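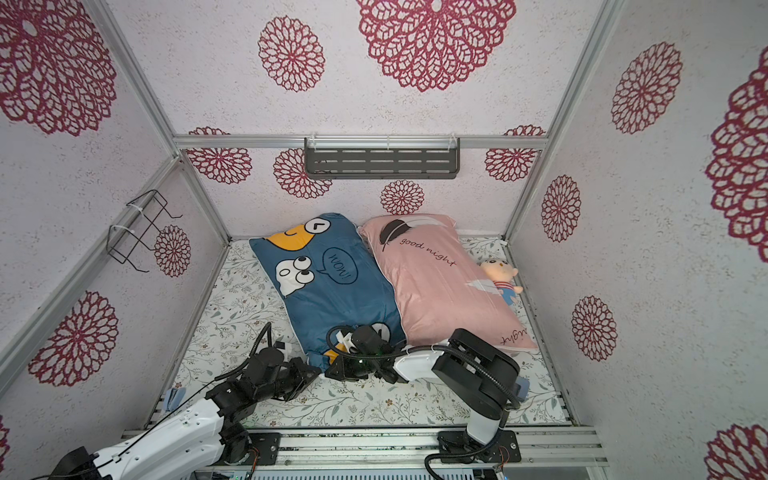

3 min read

Right, a few of you asked about the old end of Jarnville after I mentioned it in passing, so I'm going to have a crack at it before I forget the lot. Long one. Kettle on.

1/ We called it the Dindach. On the council maps it was never called anything, just a wedge of streets between the creek and the back fence of the Lundden woolstore. If you gave your address as the Dindach the postie knew exactly where you meant, and if you gave the street name he had to think about it.

2/ Edges, for the pedants (hi Lindsay). Creek on the low side, woolstore on the high side, the rail spur at the top, and at the bottom the big pepper tree on Tipoki Lane. Past the pepper tree you were in someone else's neighbourhood and you'd better have a reason.

3/ Lindsay Whitelaw has just texted me to say the boundary was the horse trough and the pepper tree was WELL inside it. Lindsay grew up on the wrong side of the trough so make of that what you will.

4/ Our house was number 23. Weatherboard, two rooms and a sleepout, and a kitchen tacked on the back that was a good step lower than everything else. Every visitor fell into that kitchen. Mum would call out "mind the step" at the precise moment they found it.

5/ You could smell the wool from our place all summer. Lanolin and hessian and hot tin. I walked past a bloke in a shearer's singlet at the Tipoki show a few years back and nearly burst into tears next to the scones.

6/ The families were a real mix. Olmedos on the corner, two lots of Maltese, a Latvian couple who kept bees, and us. Everyone's parents had come for the woolstore or the rail, and everyone's parents were going to move somewhere nicer next year. Most of them stayed 30 years.

7/ Vega Olmedo's nan ran a shop out of her front room. No sign. You knocked on the window and she slid it up and you told her what you wanted, and she told you what you were getting. I was sent for cornflour once and came home with a cabbage. Mum didn't even send me back.

8/ The creek! I should've started with the creek. It was nine months of mud and three of brown soup and we swam in it anyway, off a bit of old rail line that stuck out from the bank. There was a rule about not going in after rain. I can't remember a single kid who followed it.

9/ School was over the spur. You were meant to walk up to the crossing but there was a gap in the fence behind the Latvians', and if you were quick and the bees were in a good mood you saved yourself the whole hill. Socks full of burrs by the time the bell went.

10/ December was the best of it. Too hot to be indoors, so the whole street ate outside, and the tables sort of crept together over the evening until it was one long crooked table down the middle of the lane. Somebody's uncle had an accordion. He knew three songs. We had them all, several times.

11/ Vega remembers the dads carrying the piano out of the hall for one of those nights. I remember it too but in my version it never made it back in, and it lived under the pepper tree with a tarp on it till the keys swelled. She reckons I've mixed it up with a wardrobe. Could be either.

12/ Then the woolstore shut and it went quiet pretty fast. The corner houses sold first, then the ones along the creek after the second big flood. Number 23 came down for a turning circle for the trucks. I went and stood in it once. You can still feel where the kitchen dipped, or I've decided you can.

13/ What's left: the pepper tree, half the spur, the woolstore (storage units now), and the trough, which got moved to the park with a plaque that says nothing about us at all. Lindsay says it's also been put in facing the wrong way. On this we agree.

14/ If your people were from the Dindach, or near enough, tell me your street number and which side of the trough. Especially keen on anyone who's got the accordion uncle's name, because Vega and I have three different ones between us.

15/ Edit, 5/15/20: okay, a fourth name has come in by message. Also a photo of the lane with the tables out, and there's something big under a tarp at the back. Sending it to Vega now.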